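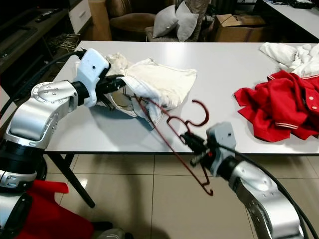 왼팔은 옷, 오른팔은 빨간 옷걸이. 학기 프로젝트 작업 중.

**jomar_s**
옷걸이에 옷 거는 동작, 동아리 과제로 하고 있습니다. 지금까지 시연 데이터 273개 모았고 9월 발표 전까지 더 모을 예정입니다. 의견 주세요.

**망굿**
273개로 뭘 하겠다는 건지 모르겠네요. 옷걸이 끝이 옷 주름 속에 들어가 있긴 한데, 저 상태에서 목둘레를 찾는 게 어려운 거잖아요. 성공률부터 쓰세요.

**jomar_s**
89번 돌려서 3번 걸렸습니다.

**망굿**
그 정도면 우연이죠.

**Charito_E**
저는 좀 생각이 다릅니다. 작년 Karnadby 팀은 시연을 1362개나 모으고도 발표 날 한 번도 못 걸었어요. 개수보다 시작 자세가 제각각인 게 더 문제였습니다.

**망굿**
그럼 더더욱 구겨진 옷으로 시작하면 안 되죠. 펼쳐 놓고 하세요.

**Charito_E**
펼쳐 놓으면 과제가 너무 쉬워지는데요. 심사 때 바로 지적받아요.

**lili_g**
둘 다 됐고, 빨간 폴로는 언제 합니까? 단추 달린 옷은 또 다를 텐데 한 종류만 되는 걸 '옷 걸기'라고 발표하면 과장이라고 봅니다.

**jomar_s**
폴로는 아직 계획만 있습니다. 제목은 바꾸겠습니다. 수요일에 시작 자세 나눠서 다시 돌려 보고 실패한 것까지 표로 올릴게요.

**망굿**
표 보고 다시 얘기합시다.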